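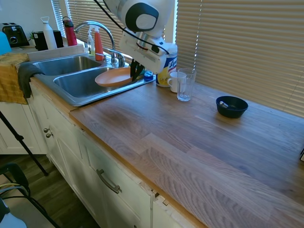

Photo: Amirhossein Kazemi / Durnik kitchen notebook

Aug 7, 2025 – sink task, collection notes

Okay, long one, because I skipped writing anything up after the last two sessions and Sepehr has (rightly) been on my case about it.

Where we are: 2,676 episodes in the Durnik set as of this morning, of which 435 are sink episodes. The rest is mostly counter stuff, drawers, and the big pile of towel folding from March that I still think we should cut in half. The sink ones are the ones the policy is worst at, so that's what I'm doing until I run out of patience or dishes.

Today's task string is "take the plate out of the sink and put it on the counter." The plate is the salmon-orange one, and it starts in the right basin, tilted. I like the tilted start a lot more than the flat start. When it's flat on the bottom you have to scrape a finger under the rim and the demos get ugly and long, and the model seems to learn the ugliness very well, thank you. Tilted, you come down beside the rim with the fingers pointing straight down, get one on each side of the edge, close, lift. Even I can do it smoothly, and Sepehr says my teleop style looks like somebody parking a boat.

Approach notes, mostly for whoever takes the next shift:

Come down on the side away from the faucet. The gooseneck arches right over the divider and it is taller than you think when you're looking at the wrist view. I clipped it twice in the first 30 episodes. No damage, but both of those are tagged as fails, and please tag yours too! Don't just delete them. Moradi's filter script wants the fails in there with the tag on, and if you delete an episode by hand the index goes out of step and I get to spend an evening fixing it.

Stop a little above the basin floor before you close. If you touch bottom, the force reading spikes and the arm goes into its sulk mode, and then you have to clear the fault and home it. I've been pausing for a beat just above the floor, beside the rim, and then doing one small sideways move to straddle the edge. That pause shows up in the data as a few dozen frames of nothing much. I asked Sepehr if he wanted it trimmed and he said leave it, the model can use the moment to look. Fine by me.

Go slow on the way up. The plate swings a bit in the grip if you yank it, and then it taps the divider. I had the speed cap at 60 percent for the first batch and took it lower for the second one. The second batch is nicer to watch.

Clutter: I've gone back to leaving the counter the way people leave a counter. For the first sessions we wiped everything down and had a plate and a sink and that was it, and the success rate was lovely right up until somebody put a mug out. So now there's a mug and a drinking glass out on the wood, the wipes canister behind them, the little black bowl with a spoon in it farther along, dish soap behind the faucet, water bottles over by the toaster. I shuffle the mug, glass and bowl between batches. Please don't move the wipes canister closer to the sink, it ends up right under where the wrist wants to be and I don't feel like chasing it across the floor.

The glass is the one I'm nervous about, for two reasons. One is the obvious one. The other is that the depth estimate has always been bad on clear things, and the last model we trained went for an empty glass as if it were a hole in the counter. I'd like to have it in as many episodes as we can, just sitting there, so the policy gets used to ignoring it. Still undecided about whether we ever make it a target. Amirhossein, I know you want to. Let me get through the plates first.

Towels: the gray one over the front of the sink and the mustard one next to it both stay. The Erkau people asked for cloth in view in their last set of comments and it costs us nothing to hang a towel.

Light: the blinds were all the way down today and the sun still comes glowing through the slats on the window side. It changes a lot over a session. I used to fight this (remember the cardboard?) and I've stopped fighting it. What I do want is for people to write down the blind position in the session header, because right now that field says "normal" for nearly everything, and normal means something different to each of us. Up, half, down. Pick one of those three words and no poetry.

Camera: same side view as last time. I checked it against the reference still from the first session before starting and nudged the tripod until the counter edge lined up. If you kick the tripod, and you will, redo the check before you record anything. A shifted camera in the middle of a session is the single most annoying thing to find later, and Brusness (our labeling setup, for the new folks) doesn't catch it.

Language labels: I'm tired of one sentence per task. Sepehr wrote a list of rewordings last week and I used a bunch of them today – "get the plate out of the sink," "put the orange plate on the counter," "pick up the dish," "clear the sink." I'm a bit torn on that last one. If there's only a plate in there then sure, but I don't want the model to learn that clearing a sink means one plate and then you're done. I've put a question mark next to it in the label sheet. Somebody with opinions, please have them there and not in the chat.

Gripper: right finger pad is getting shiny at the tip. Grip is still okay on the plate rim but I had a few slips late in the session where it closed, lifted a tiny bit, and let the plate slide back down. Those are tagged "slip," new tag, I added it to the list. Spare pads are in the drawer with the hex keys. I'll swap before the next batch, and I'll note the episode number where it changes so we can split on it if the numbers look weird.

Next up, in whatever order we get to it:

Same plate, left basin. It's smaller and farther back, so the reach is worse and the faucet is in the way from the other side. Expect swearing.

Bowl in the right basin, then bowl and plate together.

Retrain on the sink split with and without today's stuff. Sepehr has the config ready, I only need to push the data tonight.

Ask Amirhossein where the second foot pedal went. I did the whole session with the keyboard for start and stop and my left hand has complaints.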